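4 August 2022
By Leen Mahasneh

Kodeo 15: blur gating in the wrist camera pipeline

Release 15 of Kodeo changes how the grasp planner treats wrist camera frames. Until now every frame went to the segmentation node, and the planner took whichever mask scored highest. With tableware this gave poor results. A plate smeared by relative motion still produces a confident mask, but the fitted rim ellipse can be well off centre, and the approach vector inherits the error.

The new node, Flakier, sits between the driver and segmentation. It computes a sharpness score per region and attaches it to the frame header. Regions below threshold stay available for collision checking but are excluded from pose fitting. Elie Hamdan replayed 1732 logged frames through both versions — retries per bin fell from 100 to 54 on the same logs, using the simulated planner.

Clear plastic remains a problem. Ridges in a bin floor give strong edges, which raises the score of whatever overlaps them. Ayman Matar has a patch that masks known bin geometry first; it is slated for the next release.
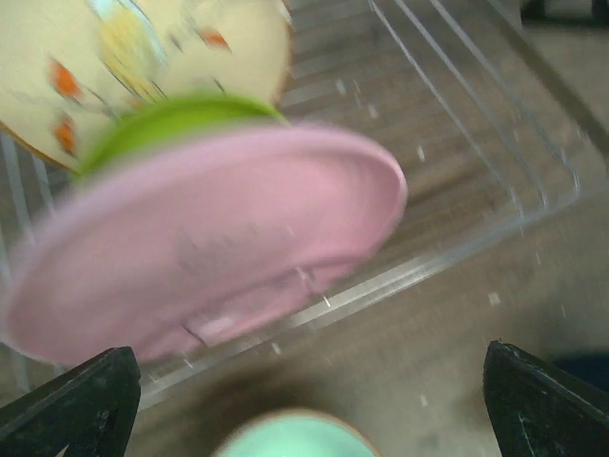
Wrist view with open fingers: blurred pink plate, green rim behind it, clear bin ridges in the background.

The threshold is set per camera in the planner config. Existing configs load unchanged, with gating off by default. Anyone turning it on should rerun the hand-eye check first.

Comments

Hiba Chamoun: Does the score use the full-resolution region or the downsampled one? We saw different behaviour between the two in March.

Leen Mahasneh: Downsampled by two. Full resolution is a flag, but it costs a few milliseconds.

Majdi Farah: Gating on at our end. Bowls fine, dark cups score low even when the arm is parked.

Contact the Kodeo tooling group | © 2022 Kodeo | Back to top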